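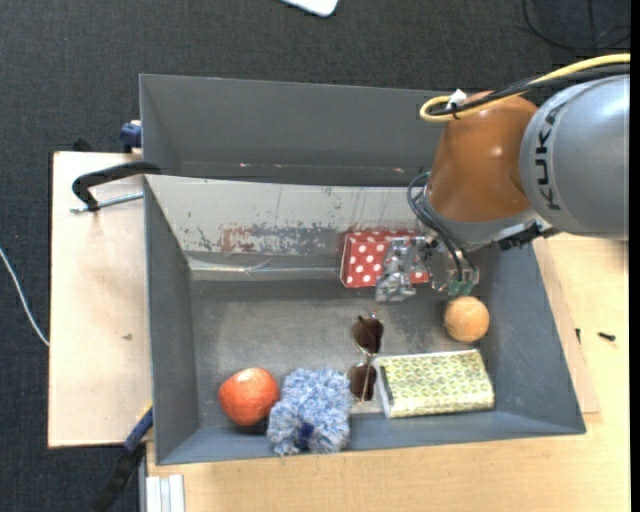

The gray bin, Thursday afternoon. Polka dot box at the back, scaly green case in front.

Hi all,

Sorry to go quiet on the list, I was waiting until I had something to show. On Thursday somebody wrote:

> I've got a whole closet of small stuff to sort before November and
> I'm stuck on what to sort it INTO. Shoeboxes collapse on me, and the
> clear plastic tubs from Tasarine crack at the corners if you so much
> as look at them. Does anyone use metal? Does it scratch things up?
> Also, how do you decide what goes in with what? I keep making piles
> by color and then I can't find a thing.

Yes to metal! I've been a convert for a couple of years now. Mine is a big rectangular one, plain gray, and I like it because it's wide enough to spread things out in one layer. That's my whole system, really: if I have to lift one thing to see another, the bin is too full and something goes back on the shelf. You can see I've got a handful of odds and ends in there with a ball, and I can still tell at a glance what I've got.

On scratching, it depends what you put in. Cardboard boxes and soft pouches come out fine. I had a lacquered tray that did not come out fine (my own fault, I dragged it). If you're worried, cut a piece of felt to fit the bottom. Drusgate sells it by the roll and it doesn't shed the way the craft store kind does. I used it in one bin and never got around to the others, and I haven't missed it much.

As for what goes with what, I gave up on color too, and I gave up on size right after that. Now I go by where the thing is headed next. One bin for the hall, one for the bedroom, one for the box that goes to the swap table on Acuña Street. It makes for strange neighbors – a red box with white dots sharing space with a ball and a case that looks like it's covered in fish scales – but when I carry the bin to the room, everything in it belongs there and I'm done in a few minutes.

I keep a list, too, which I know some of you think is overkill. As of this week I'm at 1,379 things written down, and 1,003 of those have a home. Of the rest, 116 are going to the swap. The others I'm pretending not to see until after the holidays. The list is just a plain notebook, one line per item, and I cross it off when it's put away. I tried the Zotosov app that got recommended here last spring and spent more time picking icons than sorting anything, but if you like that sort of thing it does let you print.

One more thing about balls, as I seem to own more of them than any grown-up should. They roll the second you pick up the bin. Wedge them next to something flat, or give them their own bag.

Does anyone have a good source for bins with handles on the short ends? Mine is a pain to get up the stairs. I'd take two if the price is decent, and I can pick up most evenings after six.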